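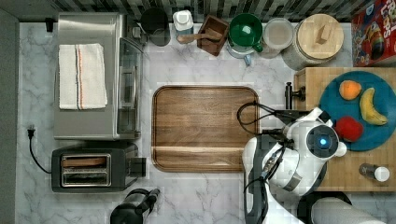
Search the notebook
Go

Filed under: Bench Notes, Reed Organs

2019-07-14
Posted by Lavanya Kartha

Reed organ from Prolidbridge chapel, continued. Stripped as far as the bellows now. Everything above that is on the long bench in the order it came out, with paper tags, and if anyone needs the long bench this week the answer is no.

For whoever picks this up after me: the case is walnut veneer over something cheaper, the action is mostly sound, and the date penciled inside the key slip is 1891. Svyatoslav thinks the handwriting is later, because the 8 doesn't match the one on the reed pan. I think the man had two pencils and a bad morning. Either way it goes on the worksheet as "dated 1891 in pencil" and we leave the argument off.

Bellows cloth. Bad. The main feeder is stiff along every fold and cracked through at the hinge end, and a previous owner had patched it with what I am nearly sure is bicycle inner tube. It was stuck down very well. It was the only part of the bellows still holding air, and I spent most of the morning getting it off, which tells you something about my priorities. Underneath, the old cloth came away in flakes and left hide glue all over the board.

Glue removal went like this. Damp rag and patience on the first board, which worked and was boring. Warm damp rag on the second, faster, raised the grain. I'll have to go over it with the scraper before any new cloth goes down. Third time I put the rag on, went off to answer the phone and was kept talking by Anong about the invoice for the Hordiienko job, and when I got back the whole strip peeled up in one long noodle. So the correct method is to be on the phone. I've written the rag time down as "one invoice."

The Arkex cloth arrived. It's heavier than the sample they sent, and the rubber side smells like a new raincoat. I folded an offcut back and forth 60 times over the edge of the bench and saw no cracking, though 60 folds is about one verse of a hymn to a bellows. Yaryna wants to try the thinner stuff on the exhauster and keep the heavy cloth for the reservoir. I'm in favor, provided she's the one who cuts it. My cutting is fine on straight lines and this thing has gussets.
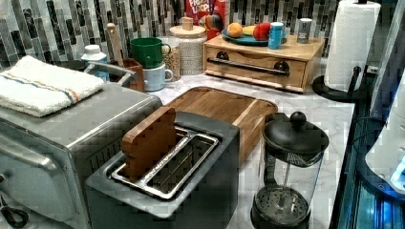
The gusset pattern, then. I traced the old pieces where there was enough left to trace, and made up the rest from the hinge angle. Do not trust the old cloth for length. It has shrunk, or it was cut short to start with, and the stretched corner on the treble side makes me suspect the second. Patterns are in the flat drawer, on the gray card, marked P for Prolidbridge. There is another set marked P which is for Pludton. I know. I'll relabel them. The Pludton ones have a coffee ring, so go by that until I do.

Reeds. Pulled the whole bottom octave with the hook and had no breakages, which pleased me more than it should have. They are dirty in the ordinary way, dust and a bit of green. Most only wanted a dry brush. One F was silent and had a seed wedged under the tongue. A mouse had clearly been keeping a pantry in there, since I found more seeds under the mute and a good amount of chewed felt in the corner by the swell. The F speaks now. It speaks flat, but it was flat in company with its neighbors, so I'm leaving the tuning until the wind is steady. Colleagues who like to get the tuning fork out early (you know who you are, Svyatoslav) are asked to sit on their hands.

There is a crack in the reed pan. Hairline, runs along the grain from the screw hole, stops before the cells. I put a lamp behind it and saw no light, so it may be only in the surface. I've drawn it on the sketch with a pencil tick at each end. If it has moved past the ticks by the time we reassemble, we open it and glue it properly. If it hasn't, we can all have the discussion we had over the last one, about whether a crack that leaks nothing is a crack or a feature.

Stop faces: three missing. The chapel says they were always missing. The chapel also told me the organ had "never been touched," and I would like to introduce the chapel to the inner tube. Yesenia has a box of odd faces and thinks she can match the lettering style if not the exact names. The Dulciana we have. The Viola we could fake. I'd rather put in blanks and tell them than fit a handsome label that works nothing behind it, but it's their organ and they may feel differently when they see the holes. Ask before ordering.

Pedal straps are the usual carpet webbing, worn through on the left. Whoever played it favored that foot, or hated it. New webbing is on the shelf under the vise. Pedal carpet itself is beyond saving and has been bagged, with apologies to anything living in it.

Screws. A word about screws, and I'm writing it mostly to myself. The back panel had a mix of slotted originals and shiny crosshead ones, and I dropped both kinds into the same jar because I was in a hurry to see inside. Now I get to sort them. The originals go back where they came from. The crossheads can go in the jar with the rest of the things we'll never use and never throw out.

Still open:

- Scrape the second board where the grain lifted
- Yaryna to cut exhauster cloth, thin stock, gray card patterns, the ones WITHOUT the coffee ring
- Mix fresh hide glue. What's in the pot has been reheated too often and has the smell to prove it
- Check leather on the pallets, which I looked at, sighed, and put back
- Email the chapel about the stop faces
- Find out who has the small reed hook. I had it at lunch

Tested the reservoir springs by hand before packing up. Equal enough on both sides. One has a squeak, and I gave it a wipe of graphite, after which it squeaked a little lower. Will look again when the cloth is on and it has something to push against.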